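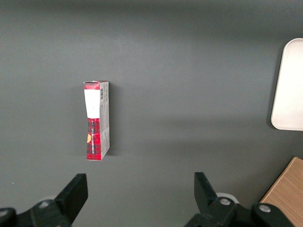
*Fig. 1. Wrist view, fingers open, plaid box upright and clear of the tray.*

## Unit 5 - House rules for tabletop picking

Welcome back, everyone. I know some of you were hoping we'd get straight to the programming this week, and we will get there, I promise, but I'd like to spend this hour on the habits that make the programming worth anything. Most of what follows comes from the Stamgate bench guide, with a few changes Tania Biswas and I made after teaching the course in Flerville last April.

### Before the arm moves

- Walk to the table and look at it with your own eyes. The wrist view is lovely, but it only shows you what the wrist is pointed at.
- Say "arm live" out loud and wait for your partner to answer.
- Keep the first approach at 40 mm/s. You may go up to 60 once you've had a clean run, and please write the change in the log.
- Know where the stop button is. Put your hand on it once, so your hand knows too.

### Laying out the objects

Leave room for both fingers, and remember that the linkages behind the pads are a good deal wider than the pads themselves. People plan beautifully for the fingertips and then clip a tray with a knuckle! Tall, narrow things deserve extra care, and a slow, centered close is much kinder to them than a fast one that is a little off to one side.
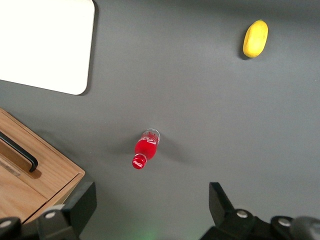 Mixed shapes are where the written grasp plan earns its keep. For anything that can roll, write down which way its long axis points and close across it, never along it. For soft or squeezable items, start at the lowest force setting on your card and work up in small steps - Munteanu's chapter on compliant grasping (page 31 in the course reader) is very good on this, if a bit dense on a first read.

Handles and other fixed furniture count as obstacles until your task says otherwise. Mark them in the Tridov planner even if you're sure you won't go near them.

### When something goes wrong

Stop first, talk second. Don't reach in to catch a falling object, however tempting it is. Log the attempt as failed and leave it in the record, please; I grade the honesty of the log and I'm really quite generous about dropped items.

For next time: bring your grasp plan, one page, with both partners' initials on it.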